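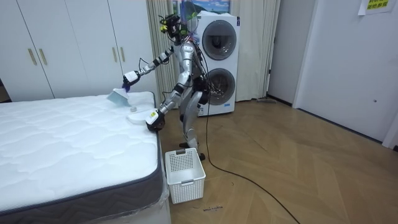
**Octobre - portes ouvertes Pimetia, salle Sobczak, tâche « matelas »**

Arrivée 8 h 40. Mise sous tension à 9 h 05, premier groupe annoncé à 10 h. Configuration reprise de la répétition, à un paramètre près : vitesse max du poignet gauche abaissée à 60 % pour la durée des visites. Le fichier est dans le dépôt, branche `demo`, ne pas fusionner.

Déroulé prévu pour chaque groupe :

1. prise de la brosse et de la pelle
2. brossage du dessus du matelas, côté pied
3. ramassage avec la pelle
4. dépose des outils dans le panier

Présentation orale de cinq minutes, démonstration de huit, le reste en questions. Les étapes 1 à 3 tournent avec la politique Vulum entraînée sur 387 épisodes. L'étape 4 est scriptée. À dire clairement aux visiteurs, la question revient à chaque groupe et la réponse n'a pas été la même d'un intervenant à l'autre.

### Matin

Groupe 1 (10 h). Brossage correct, bras gauche tendu, poils à plat sur le tissu. Pression un peu forte en fin de course : l'effort lu au poignet monte quand la brosse arrive sur une couture du matelassage. Pas de déclenchement du seuil. J'ai relevé la consigne verticale de 4 mm entre deux groupes, les pics ont diminué.

Groupe 2 (10 h 45). Arrêt au bout de deux minutes, perte de la main droite sur le bus. Redémarrage du contrôleur, reprise sans refaire le zéro. Durée totale de l'interruption : six minutes, devant le public. Prévoir quelque chose à montrer pendant ce temps-là, par exemple le tracé des efforts sur l'écran de supervision.

Latence boucle vision mesurée après redémarrage : 143 ms. C'est plus que la veille. Je soupçonne l'enregistrement vidéo lancé en parallèle sur la même machine. À 11 h 30 l'enregistrement a été déplacé sur le second poste, mesure à refaire à froid.

### Après-midi

La délégation de Fudville est passée à 14 h, plus technique que les autres. Questions notées à la volée :

- Pourquoi le câble ? Alimentation et réseau filaire pendant les démos, choix de fiabilité. Ils auraient voulu voir une marche sur batterie. Pas au programme aujourd'hui.
- Pourquoi un matelas ? Surface souple, piquée, le contact change d'un endroit à l'autre. La table rigide ne nous apprend plus grand-chose.
- Le robot tient-il l'équilibre seul quand il se penche vers le lit ? Oui, avec une marge que je trouve faible quand les deux bras sont en avant. Courbe du centre de pression envoyée à la fin de la visite.
- Que se passe-t-il si un outil tombe ? Rien d'automatique pour l'instant : la politique ne va pas chercher au sol, un opérateur remet l'outil sur le matelas et relance depuis l'étape 1.

Cette dernière question a occupé une bonne partie de l'échange. Leur équipe travaille sur la reprise au sol avec un bras fixe et propose de comparer les jeux de données. À discuter en interne avant de répondre. 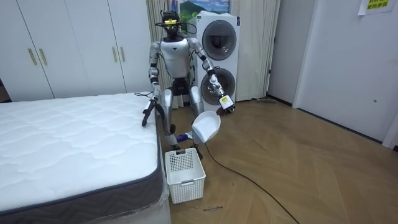
*Pelle dans la main gauche, main droite au bord du matelas, panier devant les pieds.*

Position du panier : trop proche des pieds à mon goût. Il gêne dès qu'on veut un pas en avant, et l'opérateur doit passer la jambe par-dessus pour atteindre le matelas. L'étape 4 scriptée suppose pourtant cette position au centimètre. Soit on recalcule la trajectoire avec le panier décalé vers le lit, soit on localise le panier par vision - je préfère la seconde option, mais pas avant la prochaine visite.

Film plastique du matelas : laissé en place sur le bas. Reflets sur le bord inférieur, la segmentation y voit par moments un objet supplémentaire. Masque ajouté à la main, solution provisoire.

### Données

Journal complet de la session : 3328 séquences d'états horodatées, tous groupes confondus. Tampon circulaire plafonné à 2000 entrées côté contrôleur, donc le début du matin manque dans la version embarquée. La copie du poste de supervision est complète, c'est celle-là qu'il faut utiliser. Étiquetage des arrêts non commencé.

### À faire

- [ ] vérifier le connecteur de la main droite, remplacer si jeu
- [ ] remesurer la latence sans enregistrement
- [ ] marquage au sol pour le panier
- [ ] fixer le câble hors du passage des visiteurs
- [ ] unifier la réponse sur la part scriptée
- [ ] donner un coup de balai avant le prochain groupe, il y a des miettes près du panier
- [ ] remettre le poignet gauche à 100 % sur `main`

Arrêt machine 17 h 20. Batterie de secours en charge sur l'établi, à débrancher demain matin.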